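Bin picking: does "retry from a different angle" deserve to be called a method?

14 comments
3164 views

gantryghost
Original poster

We've spent the spring at Cinska testing something one of our engineers, Killian Leclerc, wrote up as "failure-conditioned regrasping." In the break room it goes by "try again, but sulk first."

The idea fits on a napkin. The arm plans a grasp from the overhead depth image and goes for it. If the gripper comes up with nothing, the usual system takes a new image and plans from scratch, and since a failed grasp often leaves the parts exactly where they were, it gets the same image, makes the same plan and misses in the same place with great confidence. Ours keeps a map of where it missed and from what approach direction, and marks down anything close to that until the pile visibly moves. The map gets wiped after every successful pick.

We ran 3164 attempts with the memory on and off, same bin, same pool of objects, refilled by hand. Long streaks of repeated misses mostly went away with it on. First-try success didn't budge, as you'd expect from something that only wakes up after a miss.

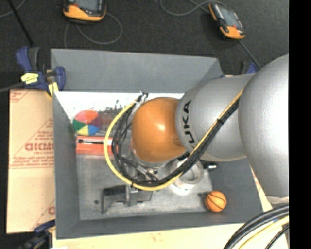

The object pool is mixed on purpose. Balls are the easy ones until they roll into a corner, and then they're the worst thing in the building. Boxes are fine flat and miserable on edge. Shiny metal gives you depth readings that belong to some other, better object. I wanted a set where each item fails for its own reason, so one lucky tweak couldn't carry the average.

My question for this board: is there prior work I should be citing? I'd like to hear it here before I hear it from a reviewer.

22 likes

tolerance_stack

So you taught a robot not to do the thing that didn't work. My dog is ahead of you by several years.

I kid, mostly. But we had a rule at Le Goff in the early bin cells that did this. Miss, add a penalty blob at the grasp point, replan. Two lines in a config file. It was not called failure-conditioned anything. It was called "the blob."

31 likes

gantryghost

Was the blob ever written down anywhere that isn't a config file?

tolerance_stack

It was in a comment above the config line. The comment said "blob, do not remove."

17 likes

marrowbone9

I'll be the unpleasant one. 3164 attempts sounds like a lot, but attempts in a row aren't independent. If your baseline misses the same grasp 9 times running, that's one bad situation counted 9 times. Your method wins by breaking up the streak. The per-attempt success rate goes up and looks terrific, and meanwhile the number of hard situations handled could be barely different.

Report it per refill. How many objects came out before the system gave up, and how long did it take? Then I'll believe you.

26 likes

gantryghost

That's fair and it hurts. We logged by refill, so I can redo it. The stop rule was 30 misses without a pick, then a person clears the bin and starts over.

marrowbone9

Thirty?! Who runs a cell that lets it whiff thirty times? A real line faults out long before that and a guy named Whoever walks over with a stick. With a limit like that your baseline gets to embarrass itself at length. Pick a stop rule somebody would ship.

19 likes

gantryghost

The limit was there so we could see how long the streaks got. But yes, I see how it reads. I'll cut the logs at several shorter limits and plot the lot.

pelican_case

Disagree with marrowbone9 a bit. If what you're studying is the streak, you have to let the streak happen. Cutting it short hides the thing. Put both in the paper, the long limit for the behavior and the short one for people with a production target.

Separate question, what does "until the pile visibly moves" mean in practice? We tried a change detector on the Priltex line and it fired every time a cable swung through the camera view. The arm would miss, the dress pack would wobble, the software would announce that the world was new, and off it went to miss again.

12 likes

gantryghost

We retract the arm and wait before taking the comparison image, then difference it inside the bin only. Costs time on every miss. It still gets fooled by reflections on the metal stuff. Turn the threshold up and it ignores a small part shifting; turn it down and a glint counts as an earthquake. I have no elegant answer. Killian has one involving normals that works on his laptop.

tolerance_stack

Everything involving normals works on a laptop.

24 likes

okra_and_epoxy

Did you compare against just being random? Miss, then pick any grasp off the top handful of candidates. No map, no memory, no pile detector. I ask because at Fodum we built a very handsome recovery planner and it tied with a coin flip. It was a long November.

38 likes

gantryghost

...we did not.

okra_and_epoxy

Run it. If you beat random you have a paper. If you tie, you have a blob.

41 likes

marrowbone9

Seconding the random baseline, and give it the same retract-and-wait or the timing comparison is junk. Also try it with the map wiped only on refill and never on a pick. My bet is the wiping does more than the map does. A corner that was bad before you removed a box is often still bad after, and you're throwing that away.

gantryghost

Update, June 15, 2022. Random retry is coded and running. From the early refills it's closer than I'd like. It beats plain replanning easily, and we beat it when something is jammed against a wall, and out in the open I couldn't tell you which is which without checking the log. Keeping the map across picks is next in the queue.

Killian has renamed his branch "blob2."

29 likes

pelican_case

Against the wall is the case people pay for, so don't be too glum. Split the results by distance to the nearest wall and post the plot when you have it.

8 likes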